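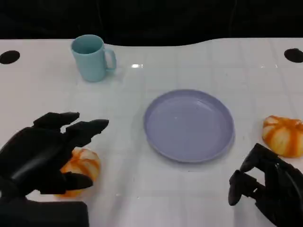
A mug, a plate and two little pumpkins on the white table.

Setting the autumn table

The autumn supper is back in the hall this year and Zoriana Dmytriv is looking after the tables again. Several people asked after last year's supper how she had laid them, so this month's household page is given over to her notes. They have been tidied up a little for length.

She starts with the plates. The hall's own set is white and there is nothing wrong with it, but on a white table it disappears, especially under the strip lights. This year she is using plates in a lavender purple, plain and round with a raised rim. They came from the Pietrzak sale in June, when the shop was clearing its back room, and she bought more than she meant to. The rim is useful for anything with gravy. The flat part in the middle is a fair size, big enough for a baked potato and a spoonful of something beside it, though anyone wanting a full roast would need to go back for a second helping.

The mugs are a pale blue-green with a matte finish. Zoriana was in two minds about them. Matte mugs mark more easily than shiny ones if you stack them, and she has had tea stains that needed bicarbonate of soda and a good rub. Against that, they don't show fingerprints and they look well next to the purple. Put the mug at the top left of the plate with the handle turned to the right. Left-handed people can turn it round for themselves.

Then the pumpkins. These are the small ones, ribbed, orange and cream, two to each place. One sits to the right of the plate and the other lower down on the left. Zoriana tried them as a pair at the top of the plate first, and they got in the way of the mug. She tried a single pumpkin on the plate itself, where the napkin would normally go, and found that people picked it up, looked for somewhere to put it and generally left it in the middle of the table with everyone else's. Either side of the plate is better. There is still room for cutlery if you keep the knife and fork close in.

Some notes on buying small pumpkins, for those doing the same at home. Choose ones that stand up without help. A surprising number have a lump underneath and roll. If you are buying real ones, press gently near the stalk and leave any that give. Wipe them with a barely damp cloth and dry them straight away, and keep them somewhere cool until the day. They last a few weeks in a porch or an unheated spare room, and much less on a windowsill over a radiator. Please don't assume that decorative squash are good to eat. Many of them are bitter and can make you ill, so keep them out of the soup.

If you are using artificial ones, pack them in something soft afterwards. A shoebox and a couple of old tea towels will do. Write on the lid what is inside, or you will open four boxes of Christmas baubles next September before you find them.

There is no tablecloth this time. The hall tables are white with faint grey lines across them in squares, and last year's cloths covered that up, slid about and had to be washed and ironed by two people over most of a weekend. The lines turn out to be handy for laying up. Zoriana lines the middle of each plate up with the same line all the way down, and the places come out evenly spaced without a tape measure. The surface does shine, and it shows every smear, so wipe it with warm water and a small drop of washing-up liquid, then go over it again with a dry cloth. Spray polish makes it worse. So does kitchen roll, which leaves bits.

The light is the other thing to think about. With all the ceiling lights on there is a good deal of glare off the tabletop, and some of our older members found it tiring last year. We will have only the back row switched on once people are sitting down, with the lamps from the reading corner along the wall. Candles are not allowed under the hall's insurance, and that includes tea lights in jars. Battery ones are fine if anyone has them to lend.

For napkins, Zoriana suggests plain cream or a dull orange to go with the pumpkins. Patterned ones fight with the purple. Fold them in three lengthways and put them under the fork. Paper is perfectly all right. We will need 14 places on each long table and 10 on the short one by the hatch, and paper napkins save somebody an evening's washing.

Laying up will begin at two o'clock on the day. It goes quickest if one person does plates the whole way down, the next does mugs and the next does cutlery, with the pumpkins put out last. Mugs should be checked for chips as they come out of the box, and anything chipped goes in the crate by the sink — not back in with the rest. When clearing away, the pumpkins come off first, before anyone starts scraping plates. Last year three went into the food waste and one was found in the piano stool.

We have been asked whether members can borrow the plates and mugs for family parties. They can, from November, once the supper is over and everything has been counted back in. Put your name in the green book in the kitchen and bring things back clean. Please wash the mugs by hand. The plates have been through Zoriana's own dishwasher on a cool setting without harm, but the one at the hall runs hotter and she would sooner not risk it.

Anyone with spare serving dishes is asked to bring them to the hall on Tuesday, September 22, 2026, between ten and noon, with a name on the bottom in masking tape. Plain colours if possible. Large spoons are also wanted, as most of ours seem to have gone home with other people.

Comments

Maureen T.
I had one of last year's pumpkins on my hall table until nearly Easter. It was a real one as well. Went very light and hard in the end but kept its colour.

Derek
Are the plates microwave safe? I ask because we are usually heating up the late arrivals' dinners.

Zoriana Dmytriv
Derek, there is no mark on the bottom either way, so please use the white ones for heating and move the food across.

P. Lyle
Agree about the tablecloths. I was one of the two people ironing.

Joan
I have six big spoons, two of which I think are the hall's. Will bring them all on the Tuesday.

Sandra W
We did purple plates for my sister's 60th with yellow napkins and it looked very cheerful. Might be too much for the supper but worth a try at home.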